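Stop calling it a dropped garment

Posted Friday, written too fast, sorry in advance

So the laundry folding line at Dellow had its bad night and everybody read the report and everybody said the same thing. Gripper lost the garment. Dropped item. Close ticket.

It was not a dropped item. The gripper held on. That was the whole trouble.

Short version for people who weren't on the call. Two arms, one table, clothes come in a heap, clothes go out in a stack. Dellow takes in washing from rentals and a couple of care homes, so it's sheets, towels, then whatever people own. Coats. Kids' stuff. The arm on the left closed on a coat, the arm on the right closed on the same coat, each one thinking it had a free piece of cloth. Both pulled. Neither let go. A snap tore out of the front, the coat went tight like a rope, and the left wrist took a side load it was never meant to take. Then the overload trip did its job and the power cut and the jaws, as designed, stayed shut.

Stayed shut. With a person reaching in to free the sleeve.

Nobody hurt. Gemechu Mamo was on shift and he got his fingers out with a scrape and a bad word. But he told me he pulled at those jaws for what felt like a full minute before he remembered there's a release lever, and that the lever is on the underside, where the coat was wrapped around it. The log says 29 seconds. Half a minute is a long time to be stuck to something.

And the ticket says dropped garment, becuase there's a menu with a handful of choices on it and that's the closest one.

My opinion, and it is only that: a gripper that holds too long is a worse fault than a gripper that drops things, and we keep our books as if it's the other way around. Every number we brag about is a hold number. How many picks without a drop. Eseck puts it on the front page of their offer, 1,916 picks between drops, big type. Fine. Good number. Where's the number for how many times it should have let go and didn't? I asked. They don't have one. I asked Hirnitz, same answer, longer email.

You get what you count. Tune for no drops and you get more squeeze, stickier pads, a slower release. All of that makes the demo look great. All of it makes the bad night worse.

I went through the Dellow tickets from January on. 142 marked dropped garment. I'm not going to pretend I could sort all of them, the notes are mostly two words. But a good pile of them say things like "stuck", "pulled", "tight", "had to cut". Cut! Somebody cut a pillowcase off a robot and it went in the book as a drop.

Birgit Ostermann disagrees with me and she's run more of these lines than I have so here is her side. She says fail-shut is right for most handling. If the power goes and you're holding something heavy over somebody's foot you want the jaws closed. True. She says if you let every floor pick its own failure mode you'll get chaos and a worse accident by summer. Maybe true. She also says the snag was a planning fault, two arms on one item, so fix the planner and leave the hands alone.

I don't buy the last part. Sure, fix the planner. But cloth is cloth. You can't see where one thing stops and the next one starts, half the time I can't do it myself with my own laundry. The planner is going to get it wrong again on some Tuesday-type day with a new coat. What happens in the hand after that is what I care about. And a wet towel weighs what, nothing. There's no foot to save under it.

Clothes are awkward in ways a test towel isnt. Linings, hoods, bits that stick out, one layer slipping over another. The Ackermann cell was signed off on flat squares of cotton. I've seen the sheet.
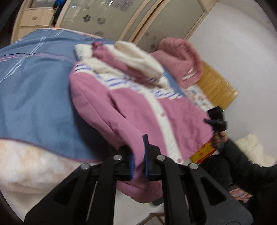
Should a cloth gripper open or stay closed when it loses power?

Open, or at least go slack, as long as what it holds is light and there's nothing below that could be hurt by it falling.

That would have been one wrinkled coat on the floor at Dellow and no scrape. I'd take that trade every night of the week.

What I want, then. A second choice on the ticket menu, "failed to release", this month, costs nothing. A pull limit on both arms at once, so when two hands are fighting over one thing the weaker hold gives up first. And the lever on top. On top! Where a person with one hand caught can hit it with the other without looking.

Gemechu asked for the lever thing back when they put the line in, by the way. It's in the handover notes, his initials next to it, marked "later".

Birgit says she'll write a reply and I've told her I'll post it whole. Comments are open till then. If you've got tickets from your own floor with "stuck" or "cut" in the notes, send them, names off. I'll add them up and put the count here when I have it.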